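The Mivolby Pair came in two crates, and Sólveig Toft had both of them open before I'd even found my glasses. She'd signed the shop up for a month's trial in February, all 553 parts of it, and I had been against it right up until the lid came off.

"Oh, look at the wrists on these!" I said, and that was the end of my objections.

We bolted the arms to the rail that evening, side by side like two people at a kitchen sink. The trial booklet had 152 pages and one good idea in it, printed near the back: give the arms a messy job and let them share it. So we gave them groceries. Sólveig stood at the controls with her sleeves pushed up and talked to them the whole time, left one, right one, easy now, there's a bag coming, and I leaned in so close that she had to tell me twice to move my head.

I've packed vegetables for most of my life and I know what plastic does. It slides, it clings, it folds up on you just when you think you have it. And there they were, both grippers on the same bag with the green basket right behind them, and I was holding my breath over a vegetable! 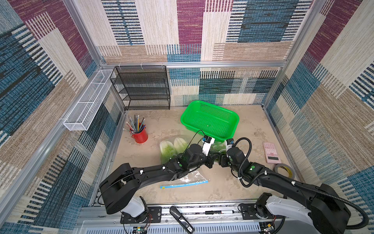

Riet Koster wanted to know what was wrong with one arm, if one arm cost half as much. Her own trial unit from Nijs had managed boxes and jars all winter and never once asked for a partner, and she said so over the phone, loudly, with her radio going.

I told her a jar holds itself up. A bag needs somebody on the other side of it. She was quiet for a bit, and then she asked how long the cables were.

"Come and see them," I said. "Come tonight, come now, bring those awful slippery leeks of yours!"

Sólveig was already laughing. She reset the arms, wiped down the rail and put the kettle on, and at ten past eight we heard Riet's van in the yard.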